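Search this blog
Enter keyword
Go

Wed 15 September
Posted by the Trongate Laundry Diaries

I have become a person who has opinions about folding cloths. I did not see this coming! For most of my adult life a clean cloth went from the dryer to the drawer in whatever shape it happened to land, and if the drawer wouldn't shut I leaned on it with my hip. Then in April we moved to the apartment on Carkness, which has exactly one kitchen drawer deep enough for textiles, and the hip method stopped working. The drawer jammed so badly that I had to fish a dish towel out through the gap with a butter knife.

So I started folding. And you guys, I love it. I love it so much that I've been putting off writing this post because I was afraid it would be 27 pages long.

Let me start with the table, because the table changed everything. I used to fold on the bed, which is what my family always did, and it is terrible. The bed is soft, so whenever you press a crease the mattress gives and the crease goes wandering off. It's also low, so by the end of a load my back was complaining. A plain, hard, flat top at about hip height makes the whole job go faster. You can slide a cloth across it. You can square up the corners against the edge. I like a pale wood top best, something light with a fine grain, and I like it with nothing else on it (no mail, no mugs, no plant I feel sorry for). If I leave one coffee cup on there, I will fold around that coffee cup for the entire load, and every single cloth will come out crooked.

Next, the cloths themselves. I am a colored-cloth person now. White ones look wonderful for a week and after that you're just keeping a record of every sauce you ever made. I went with pink for the surfaces and blue for the floors, and I have never once mixed them up. The pink ones are Ilteck, from the hardware place near the bus station, and they've washed really well. They've gone a little paler, which I think makes them prettier.

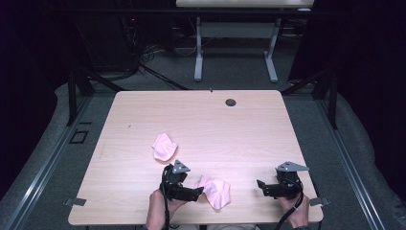
The part I had to teach myself was to stop wrestling with the whole pile. I used to dump everything out and grab at it with both hands, pulling one cloth free while another one came along for the ride. Now I take one cloth and bring it toward me, close to the front of the table, and leave everything else where it landed. Then I look for a corner. Any corner! It doesn't matter which one. I pinch it, lift, and let the rest of the cloth hang down for a second. Gravity does half the work. A second corner nearly always shows itself, and once you have two corners on the same side you're pretty much home free.

If the cloth is really balled up (and mine come out of the dryer looking like something the cat slept on), I don't try to lift it at all. I hold one side down with my left hand and smooth outward with my right, in long strokes, from the middle to the edge. Then I turn the cloth a little and do it again. It took me a while to trust this because it feels slow, but it's so much quicker than shaking the thing in the air four times and slapping yourself in the face with a hem.

Once it's flat, my fold goes like this:

Bring the far edge down to the near edge. Press with the side of your hand.
Fold in half again from left to right.
Fold in thirds, so it ends up as a little brick.
Stand it on its side. If it flops over, the thirds were too loose, so open it up and do that last bit again.

That's the Carkness fold, named by me, for the drawer. It gives you a cloth that stands up on its own, so you can line them up like books and see every one of them when you open the drawer. Mine holds 11 across with a bit of wiggle room. I know that number because I tried for 12 and was right back to the butter knife.

A few other things I've picked up along the way:

Fold them warm if you can. I'm not saying you have to hover by the dryer, but a cloth that's still a bit warm takes a crease beautifully, and one that's been sitting in the basket since Sunday takes a lot more pressing.

Skip the fabric softener. It makes cloths feel lovely and then they just push water around the counter. I stopped using it in the spring and I was amazed at the difference. I use half a scoop of Joo powder, the unscented kind, and that's all they get.

Don't iron them. I did it once, on a rainy afternoon with a podcast on, and I'll admit it was a very nice afternoon. But it's a cleaning cloth. It's going to meet a spilled egg by breakfast.

Retire the bad ones. Every drawer has a cloth with a hem that's come undone, and it never folds right, and you keep giving it another chance. Mine went into the bag under the sink for bike chains and shoes, and I felt lighter right away.

I'd also like to say something in favor of doing this standing up, in the quiet, with no screen going. I usually have music on for every chore I do, and folding is the only one where I've started to turn it off. There's something about pressing a soft square of cloth flat under your palm that I find so pleasant. It's a tiny job and it's finished in a few minutes, and the drawer slides shut with one finger. I have shown this drawer to guests. They were polite about it.

Next on my list is napkins, which are a whole other animal because of the starch question, and after that I want to take a run at fitted sheets. I've watched 2 different methods and I can't follow either one past the part where you put your hands inside the corners. If you have a way of doing it that works on a deep mattress, please leave it in the comments, and please be very, very specific about which hand goes where.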